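4. Preparing and running the wiping trials

By now you should have the controller talking to the arm (Section 3) and the Ornska logger writing to disk. If the logger is still complaining about its clock, please go back and sort that out first, however tempting it is to press on, because everything in this section gets compared by timestamp later.

The method you're reproducing is the one Fumiko Kaneko and Orlando Montoya worked out for learning surface cleaning from demonstrations. The policy was trained on 2,225 demonstrated strokes, and the question the trials ask is a simple one: does it choose its next stroke from the marks that are left, or does it just repeat a path it likes? You'll be scoring that yourself, so take your time and read through to the end before you start.

4.1 Setting up the desk

1. Clear the desk top completely. Notebooks, pens and coffee cups all count as clutter to the policy, and it will happily plan around them.

2. Make a test mark in the middle of the desk with the soft graphite stick from the Trorier kit. A smudged streak is what you want, longer than it is wide, in the spirit of the gray-black one near the purple cloth below. Don't fuss over making it even.
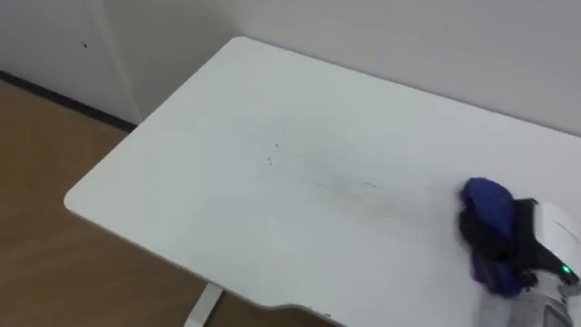 Photo: Lacey Bainbridge / Tiongson Lab

3. Leave any old scratches and scuffs alone. We know it's tempting to start with a spotless surface, but the training desks had plenty of wear on them, and part of what you're testing is whether the policy can tell a scratch from a smudge.

4. Bunch the cloth into a wad and place it between the fingers by hand, with the arm paused. Then close the grip from the controller at setting 2 and give the cloth a gentle tug. If it slides, open up and try again with a thicker wad.

CAUTION: Keep your own fingers out of the grip while it is closing. The pause command stops the arm but does not stop a grip motion that has already begun.

5. Lower the cloth until it rests on the surface, and zero the force reading there. Zeroing in the air gives you a lovely clean number that means nothing once the wiping starts.

4.2 Running a trial

6. Start the logger, wait for its tone, and then start the policy. One trial is 12 strokes, or 300 seconds, whichever comes first.

7. Stay beside the desk with the stop button in reach. You're welcome to sit down, and on a long afternoon we'd encourage it.

8. When the trial ends, save the overhead view before anyone touches the desk. Mohit Lodhi's scoring script compares this view with the starting one and reports how much of the mark remains.

Note: Small dark specks away from the streak are left out of the score by default. If you'd like them included, turn on "stray marks" in the Brarkov settings panel, and please say so in your results, as the two kinds of score can't be compared with each other.

4.3 Between trials

9. Swap in a fresh cloth for each trial. Cloths of different colors are fine and even welcome, as we found the policy gets a little too attached to one color if that's all it ever sees.

10. Fold the cloths and stack them loosely on the table within reach of the hand. The layers don't need to line up, and you can leave the tags on. Do check that the cable at the wrist has room to arch freely over the tabletop before you move the arm toward the stack.
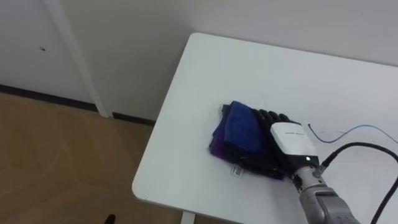 4.4 Reading your scores

Open the results file in the logger and look at the stroke-by-stroke column before you look at the final score. A policy that follows the marks will shift its strokes as the streak shrinks, while one that is repeating itself will show nearly the same start point each time. If yours does the latter, check the camera calibration in Section 2 before you blame the training. Orlando Quispe keeps the list of known calibration faults and is glad to get new ones.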